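Tutorials > Data Collection > Two-Arm Tasks

Recording demonstrations for a two-arm cup washing task

This page covers how we record teleoperated demonstrations for the brush-and-cup task in the Jostano set. It assumes both arms are calibrated and the operator has finished the basic leader-arm practice. Camera setup is on a separate page.

Task definition

One arm holds a cup on its side. The other holds a handled sponge brush. The brush goes into the cup, makes at least two strokes along the wall, and comes out. An episode starts with both objects already gripped. Picking up and putting down are recorded as separate tasks and should not be mixed in.

Before recording

1. Set the log rate and check that both arms report on the same clock. An offset of more than 3 frames means a restart of the logger.
2. Grip the brush at the far end of the handle. A grip near the middle gives better control, but the gripper then blocks the cup opening before the sponge is fully in.
3. Close the cup gripper until the cup stops turning under light finger pressure, then stop. Soft cups deform, and the policy learns the deformed rim.
4. Start with the sponge a hand's width from the rim. Vary the height and angle between episodes.

Recording an episode

Press the pedal, wait one second, then move. Bring the brush in line with the cup axis before going forward. Most of the useful signal is in the last few centimeters before contact, so slow down there but do not stop. Long pauses teach the policy to pause.

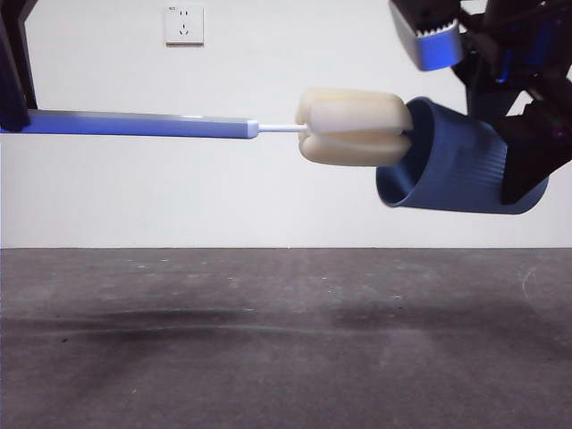 Once the sponge is past the rim, keep the cup arm still for the first stroke. After that, both arms may move. Sumathi Sundaram compared fixed-cup and moving-cup episodes in October and found that a mix trained better than either alone, provided the entry phase was the same in both.

If the sponge catches on the rim, back out and try again within the same episode. Tag it "retry". These episodes are kept. If an object slips out of a gripper, end the episode and tag it "drop". These are stored but left out of training by default.

Checking the batch

Replay every tenth episode at double speed. Look for:

- gripper commands that flicker between open and closed
- joint positions that jump between two frames
- episodes that end with the sponge still inside the cup
- missing tags

The Warnow batch had 2698 episodes before review. Of these, 139 were removed, most of them for early pedal release. Detlef Buschmann's script now flags that case automatically if the brush arm is still moving when the log ends. It does not catch late starts, so those still have to be found by eye.

Naming and upload

Use the task name, operator initials and a running number. Do not reuse the number of a deleted episode. Upload at the end of each shift and leave the local copy in place until the checksum report comes back.

Tags: teleoperation, two-arm, demonstrations, episode review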